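Lobo director on drawing every frame of the wolf herself

The director of 'Lobo' has a blister on her drawing thumb and doesn't mind who sees it. She holds it up within a minute of sitting down, grinning, and says it arrived in December and has been with her ever since.

Her film, the first feature from the small animation studio Genuvmont, follows an old wolf who wanders into a seaside town and is mistaken for a stray dog. It runs to 74 minutes, and every one of them that has the wolf in it was drawn by her. "I tried sharing him out at the start," she says. "Lovely artists, all better than me. But he kept changing his mind about how he walked, and I thought, right, he's mine then."

It is a joy of a film, and the walk is a big part of it. Lobo limps a little when he thinks he's alone and stops as soon as anyone looks. "That's my grandad," she says, laughing. "He'd stride past the neighbours and then hang on to the gatepost for five minutes."

She grew up in Renton, above a shop that rented out videos, and watched the same 8 cartoons until the tapes wore thin. Her first short lasted 2 minutes and was about a kettle. "I've still got it. The kettle's quite good. The rest is terrible, you can hear my brother eating crisps."

'Lobo' was pitched 30 times before anyone said yes. Most people liked the drawings and asked if the wolf could talk. "I did write him some lines once, to be fair to them. I read them out in the kitchen in a gruff voice and felt awful for the rest of the day."

So he stays silent, and the townspeople chatter around him. The voice cast recorded together in one room, talking over each other whenever they liked, and the market sequence – easily the funniest stretch of the film – was cut from a single take that was meant to be a rehearsal.

She is already working on the next one. 'Grokis' will be a comedy about a family of marsh creatures who inherit a hotel, and she lights up when it's mentioned. "They've all got six legs. I can't think what I was doing, agreeing to six legs." Will she be drawing them all herself? She looks at the thumb. "Ask me at bedtime."

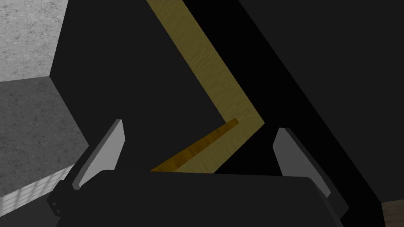 Computer render of a black gripper with light grey finger pads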